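Budgeting for a two-arm robot, sim first or hardware first?

Posted by Kibet Mabula

Small workshop, want a two-armed robot for desk jobs. Sim room is set up, trying things out before we spend anything.

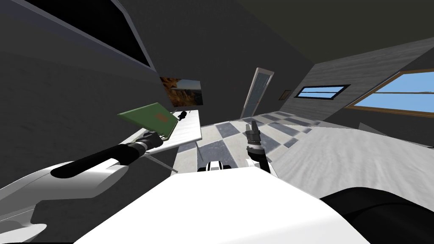
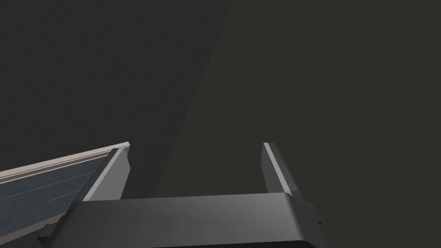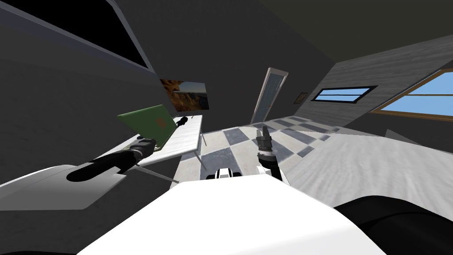 Primstead want a deposit by January. Is 2000 enough for spare fingers and freight? What else am I forgeting?

Idrisa Shirima
Freight alone ate most of that for us. Ask Haltitz for a quote delivered, not ex-warehouse. Get 60 days on the deposit — in writing. And price the grippers seperately.

Dakham_9
depends on the robot mate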